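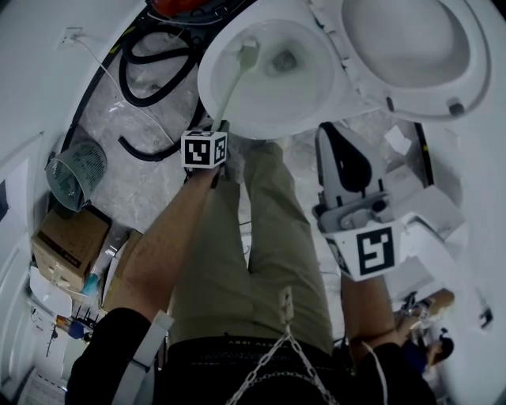
May 20, 2022

Bathroom day! We've been at the handheld grippers for the workshop build since November, and the toilet was the job I wanted most. The marker cube rides on top of the wand-side tool, the big square marker sits on the gripper for the right hand, and Chi-keung's tracking code picks up both (finally, after I reprinted the cube 2 sizes larger).

We logged 314 runs so far, and I want 700 before the arm gets its turn. My elbows ache and I love it. Next up is strain relief for that white cable, then the sink.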